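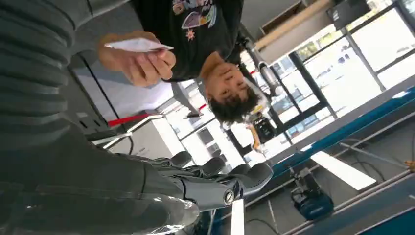 Gosirik designs and supplies desk-top sorting boxes and the flat packets that go into them. The company works from one floor of an office building on the Villaseñor estate, with a stock room at the rear and a shared carpeted work area at the front. Its customers are repair counters, school labs and small assembly shops that keep low-weight parts in small quantities and need to find them again without a computer record. A packet has to be thin enough to pinch between bent fingers and lift by one edge, like the white one held at upper left, and the packet sizes in the catalog were set with that grip in mind. Thicker envelopes were tested in the first year and dropped.

What we make

The main product is the Oslow box. It is a shallow cardboard tray with no lid, divided into four compartments by cardboard partitions. The partitions slot together and can be lifted out as a unit when a customer wants one undivided space. The box ships flat. Assembly takes no glue, and the instructions are printed on the inside of the base, where they remain readable until the compartments are filled.

Oslow packets are sold separately in packs of 1,000. The paper is white on both sides and takes pencil and ballpoint. We do not print labels on packets. Customers who need a printed label are referred to their own office printer, and the template is available on request.

The current stock figure is 1,600 assembled boxes and is checked at the end of each quarter. Orders larger than stock are made up in the following production run.

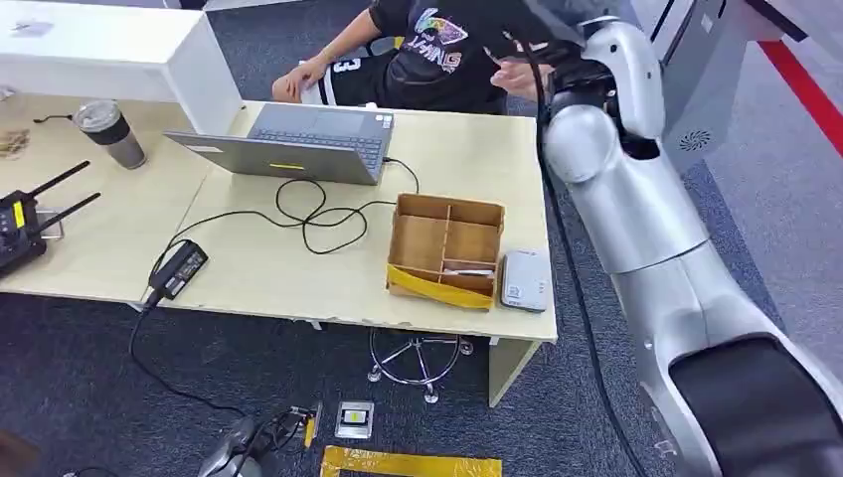 Ziren Notes, Issue 2

How a box is checked

Every change to the Oslow box is tried at an ordinary desk before it goes to the cutter. The desk is left in working condition, with the laptop open and its power adapter and cables lying where they normally lie, and the box is set down in whatever space remains. A box that only works on a clear bench is of limited use to most of our customers, whose benches are not clear.

A strip of yellow tape on the front edge marks the side that faces the user. Compartments are numbered from that side, left to right, then front to back. The tape came into use in March, when two trial boxes were turned around between sessions and the results had to be thrown out. It is for checking only and is not supplied with the retail box.

Small items are placed in each compartment in turn and taken out again. We record whether the item can be reached without moving the partition, and whether the partition returns to upright if it is moved. The height of the partition is the variable that has given the most trouble. A tall partition keeps packets standing but blocks the hand. The present height is a compromise and is under review.
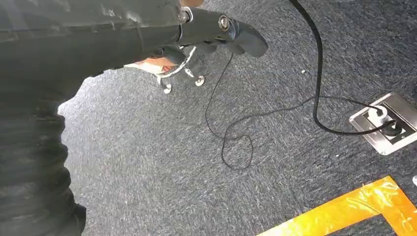

Checks are also made for stability. The box is pushed from each side while loaded and while unloaded, and the travel is noted. An unloaded box moves easily on a smooth surface. Two cork pads, sold as an accessory, reduce this.

The Ziren project

Ziren is the name of our returns and reuse project. Customers send back worn boxes, and the partitions are sorted by condition. Sound partitions go into replacement packs, and the rest are recycled with the trays. The project has taken in 1,055 boxes to date. The most common fault is crushing at the center, where the partitions cross. The second is a split corner on the tray.
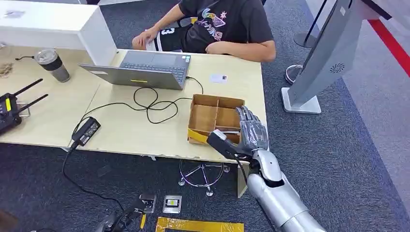
Findings from the returns are passed to the people who draw the box, and the slot at the crossing point has been widened as a result. A reinforced corner is being drawn now and will be offered as a separate item until the existing trays are sold.

Ordering and visits

Orders are accepted by mail and through the order form on this site. Replacement partitions can be ordered without a tray. Visits to the Villaseñor office are by appointment. Visitors who want a box checked against their own parts should bring the parts with them, along with a note of the quantity held in each compartment.

Page last revised April 21, 2026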